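Skelau Makers Board > Student Projects > Term challenge: sink clearing in simulation

valente_dad
Posted 7:14 pm

My daughter's robotics club is doing the kitchen challenge this term, all simulated. The coach, Roy Hartley, says the arm has to sort what's in and near the sink without anyone steering it. They get 300 simulated episodes and a score at the end. I'm not convinced they're learning much by watching numbers scroll past. Is anyone else's kid in this?

nirulcombe_nan
Posted 7:31 pm

My grandson is. He's pretty keen, but I share the doubt. Their team's score went from 608 to 1192 and he couldn't tell me what he'd changed. Here's one he sent me, with food on the plate in the basin and a green fruit right by the rim:

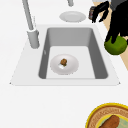

RE: Score means nothing without the layout

casell_bench
Posted 8:02 pm

I help judge these. The score isn't junk, but it's easy to misread. Every layout puts different things in different spots, so a jump like that might be a better grasp or might be an easier draw. Ask him which layouts he ran. If he didn't write them down, that's your problem right there.

valente_dad
Posted 8:10 pm

So the kids are supposed to keep a log? First I've heard of it. The handout says "record results" and that's the lot.

lobo_c
Posted 8:26 pm

Cristóvão Lobo here, I wrote the handout. Fair criticism, it should say more. But I don't agree they learn nothing. My group spent a whole evening arguing about why the fingers come in over the rim at such a low angle, and that was a proper geometry lesson.

casell_bench
Posted 8:40 pm

Arguing isn't testing, though. Did they change the angle and run it again with the same layout?

lobo_c
Posted 8:47 pm

Two of them did. The others wanted to get to the next layout. This is the sort of thing they were arguing over – bowl in the basin, gripper at the right side:

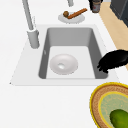

Skelau, May

Copying in the note that went to families, for anyone who missed it. Teams must now list the layout for every run they submit. Scores sent without a layout will still be shown on the board but won't count toward the final. Questions to Roy Hartley before the next meeting.

nirulcombe_nan
Posted 9:15 pm

Well, that's something. I still want to see one of these work on a real sink with real dishes before I clap.

valente_dad
Posted 9:22 pm

Same. I'll ask her for the log tonight and see what face I get.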